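Print this page | E-mail this page

Kikham Desktop Arm – Set-up Guide
Section 26: Recovery after a grip fault (code 694)

Code 694 means the arm stopped while its fingers were closing on or holding an item.

CAUTION: Keep hands away from the fingers until the drive power is off. A held item may drop.

1. Press the stop button.
2. Turn off drive power at the Sindeo control box.
3. Support the item by hand, then open the fingers with the release lever.

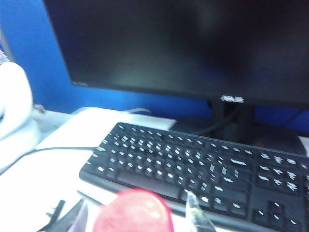 4. Check that no cable lies in the path of the arm – including keyboard cables.
5. Restore power and run the homing routine.

NOTE: If code 694 returns, do not restart. Contact Furkness Service.

We use cookies to improve this site. Accept | Settings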